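Tema 7. Envase primario y agrupación de bebidas no carbonatadas

Apuntes de la asignatura Tecnología del Envase. Segundo cuatrimestre, bloque de materiales poliméricos.

7.1. Alcance del tema

Se estudia el envase de pequeño formato para agua sin gas: material, proceso de conformado, cierre, etiquetado y agrupación. Quedan fuera las bebidas carbonatadas, cuyo diseño está condicionado por la presión interna (tema 8), y el vidrio retornable. Se suponen conocidos los conceptos de temperatura de transición vítrea, cristalinidad y orientación molecular del tema 3.

7.2. Material

El polietilentereftalato (PET) es un poliéster termoplástico semicristalino obtenido por policondensación de ácido tereftálico y etilenglicol. El grado botella se somete a una etapa posterior de polimerización en estado sólido que eleva la viscosidad intrínseca y reduce el contenido de acetaldehído. Este último parámetro es crítico en agua: el umbral de percepción sensorial es bajo y el producto no tiene aroma propio que lo enmascare.

Antes de la inyección, la granza debe secarse. El PET es higroscópico y el agua residual provoca hidrólisis de los enlaces éster a la temperatura de plastificación. La consecuencia es una pérdida de peso molecular que se manifiesta en el soplado como distribución irregular de espesores y, en servicio, como menor resistencia a la caída.

La permeabilidad al dióxido de carbono carece de relevancia en este producto. Sí la tiene la transmisión de vapor de agua, que fija la merma de volumen durante el almacenamiento, sobre todo en formatos pequeños, donde la relación entre superficie y volumen es desfavorable.

7.3. Conformado

El proceso habitual consta de dos etapas. En la primera se inyecta una preforma con la boca ya terminada. En la segunda, la preforma se acondiciona en un horno de infrarrojos, se estira axialmente mediante una varilla y se sopla contra el molde. La orientación biaxial resultante aumenta el módulo y la resistencia a la fluencia de la pared.

Relaciones de estirado:

Axial: longitud de la botella bajo el anillo de transferencia dividida por la longitud equivalente de la preforma.
Radial: diámetro de la botella dividido por el diámetro de la preforma. Indíquese siempre si se toma el diámetro interior o el exterior.
Global: producto de las dos anteriores.

La boca no se estira y permanece amorfa. En llenado en caliente debe cristalizarse previamente o sobredimensionarse; en agua envasada a temperatura ambiente no es necesario.

Defectos frecuentes: nacarado por exceso de estirado en frío, velo por cristalización térmica, punto de inyección descentrado y acumulación de material en la base. El nacarado y el velo se confunden a simple vista. El primero se localiza normalmente en la cara interna y se corrige aumentando la temperatura de la preforma; el segundo exige reducirla.

7.4. Cierre

El tapón roscado de una pieza se fabrica en polietileno de alta densidad, por inyección o por compresión. La estanqueidad se consigue mediante un labio interior que interfiere con la pared interna de la boca. La banda de inviolabilidad queda retenida bajo el reborde del cuello y se separa al desenroscar por rotura de los puentes.

En el control de línea se registran el par de apertura, el ángulo de aplicación y la integridad de la banda. El par de apertura evoluciona con el tiempo por relajación del polímero, de modo que la medida carece de sentido si no se anota el intervalo transcurrido desde el taponado. En el caso Wakonell, que se resuelve en prácticas, la serie de 123 botellas se ensayó sin registrar dicho intervalo, y por ese motivo la dispersión obtenida no puede atribuirse a la taponadora.

7.5. Etiquetado

Etiqueta envolvente. Película de polipropileno orientado aplicada desde bobina, con adhesivo termofusible en los bordes inicial y final. Requiere un panel cilíndrico. Es la solución de menor coste por unidad en series largas.

Etiqueta autoadhesiva. Admite geometrías variadas, pero genera un residuo de papel soporte siliconado.

Funda retráctil. Cubre superficies complejas. Si el material de la funda tiene una densidad superior a la del agua, no se separa del PET por flotación y contamina la escama recuperada.

El panel de etiqueta suele rehundirse respecto a los diámetros de contacto superior e inferior para evitar la abrasión durante el transporte.

7.6. Carga vertical y aligeramiento

La resistencia a carga vertical se determina comprimiendo la botella a velocidad constante hasta el pandeo. Se distinguen dos condiciones: botella vacía, representativa del paso por la taponadora, y botella llena y cerrada, representativa del apilado. En la segunda el líquido, prácticamente incompresible, transmite parte de la carga a la pared en forma de tensión circunferencial.

La reducción de espesor puede compensarse con una dosificación de nitrógeno líquido inmediatamente antes del taponado. La sobrepresión rigidiza el envase, pero desaparece al abrirlo. La pérdida de rigidez en ese momento es causa habitual de derrame al retirar el tapón y debe evaluarse como ensayo de uso, con la botella sujeta por el panel y por el cuello.

Los informes de práctica compararán los diseños Irkodstead y Fonura. El primero tiene una masa de 19 g y el segundo de 17 g, con idéntica boca. Se pide la variación relativa de masa y una discusión sobre las zonas de las que se ha retirado material.

7.7. Manipulación de unidades sueltas

Fuera de la agrupación, la botella pequeña se toma casi siempre por la zona superior: tapón, hombro o cuello. El diámetro reducido facilita el cierre de los dedos y las unidades contiguas impiden el acceso lateral al panel. El diseño del hombro debe considerar, por tanto, cargas locales de agarre además de la carga axial.

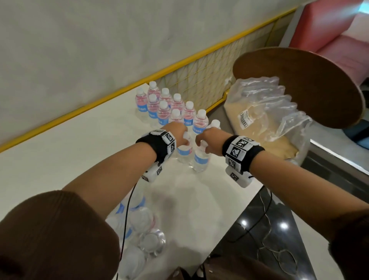
7.8. Agrupación y paletizado

La agrupación secundaria se realiza con película retráctil de polietileno de baja densidad, con o sin bandeja. El túnel de retracción debe ajustarse para que la película tense el conjunto sin deformar los paneles. Las ventanas laterales han de quedar centradas.

En el mosaico de paletizado se distinguen la disposición en columna, con mejor aprovechamiento de la resistencia vertical, y la trabada, con mayor estabilidad lateral. La elección depende del tipo de transporte y del enfardado exterior. Para el ejercicio Lauritsen se adoptará disposición en columna con lámina intermedia de cartón.

7.9. Ejercicios

1. Calcúlese la relación de estirado global de una preforma a partir de las cotas del plano entregado en clase.
2. Justifíquese la elección de etiqueta envolvente frente a funda retráctil con criterios de reciclado.
3. Propóngase un procedimiento de medida del par de apertura que corrija la deficiencia señalada en el apartado 7.4.
4. Dibújese el mosaico del caso Lauritsen e indíquese la superficie ocupada.

Entrega: mayo, en papel y al inicio de la sesión de prácticas. Los cálculos sin unidades no se corrigen.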